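Accueil > Économie locale > Arts de la table

Petits plateaux de service : Brumeck revoit le format de sa gamme collectivités

Publié le vendredi 26 juillet 2019

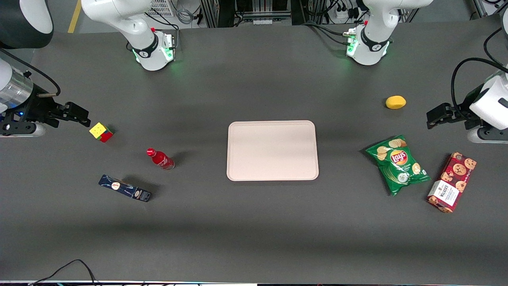 Le plateau rectangulaire rose pâle, à vide. À sa gauche, un Rubik's Cube, une bouteille Coca-Cola couchée et une boîte bleu marine ; à droite, un citron.

12 partages | 3 commentaires

Le fabricant Brumeck commercialisera en décembre une nouvelle série de plateaux de service en plastique destinée aux cafétérias, aux salles d'attente et aux ludothèques. Le modèle retenu est rectangulaire, à angles arrondis, avec un rebord peu relevé. Il remplace le Montes, plateau ovale produit à l'atelier de Ledholm et retiré du catalogue au printemps.

Le changement de forme répond à une demande des acheteurs. Les plateaux ovales s'empilaient correctement, mais laissaient des vides importants dans les chariots à glissières, dont les niveaux sont conçus pour des pièces à bords droits. Selon la notice technique diffusée par l'entreprise, un chariot standard reçoit 23 plateaux du nouveau format, contre 18 pour le précédent. L'écart provient en partie de la hauteur du rebord, réduite sur les quatre côtés.

« Un rebord bas se nettoie mieux et prend moins de place au stockage. En contrepartie, il retient moins bien ce qui roule », indique Gediminas Juška, responsable du développement chez Brumeck. Le cahier des charges prévoit donc un contrôle de chargement avec des objets courants de formes différentes : volumes cubiques, boîtes plates, fruits, bouteilles posées debout ou couchées. La bouteille en verre est considérée comme le cas le plus défavorable, à la fois par sa masse et par la facilité avec laquelle elle se met en mouvement lorsque le plateau est incliné. Le citron figure dans la même liste au titre des objets de forme irrégulière, dont la trajectoire est difficile à prévoir.

La procédure distingue deux configurations. Dans la première, la charge est répartie sur toute la surface. Dans la seconde, elle est concentrée le long d'un petit côté, ce qui correspond à l'usage le plus fréquent en libre-service, où le client pose d'abord la boisson puis complète. La flèche est mesurée au centre après 300 secondes sous charge. Le plateau est ensuite déchargé et la mesure répétée après un temps de repos identique. Aucune déformation permanente n'est admise.

Le coloris rose pâle a été choisi pour la première série. Les teintes claires facilitent le repérage des résidus au retour de plonge, mais elles marquent plus vite que les teintes foncées au contact du café et de certaines sauces. Brumeck recommande un trempage court et déconseille les tampons abrasifs, qui dépolissent la surface et réduisent l'adhérence des objets posés. Un gris et un vert devraient suivre, sans date communiquée.

Le plateau sera vendu par lots de 25, sous carton, sans film individuel. La distribution est confiée à Roteo, déjà chargé des bacs à couverts et des corbeilles de la marque. Le distributeur assurera aussi la reprise des plateaux Montes en fin de vie auprès des établissements qui renouvellent la totalité de leur parc. Les reprises partielles ne sont pas prévues à ce stade.

Les établissements équipés de chariots anciens devront vérifier l'entraxe des glissières avant de passer commande. Un gabarit en carton, aux dimensions extérieures du plateau, est envoyé sur demande. Les deux formats ne doivent pas être mélangés dans une même pile : le rebord du Montes, plus haut, fait porter le poids sur deux points et peut fendre les angles du plateau placé dessous.

Le prix unitaire n'a pas été rendu public. Les tarifs seront transmis aux acheteurs avec le catalogue d'hiver.

Recevez chaque semaine l'actualité des équipements de restauration : inscrivez-vous à notre lettre d'information.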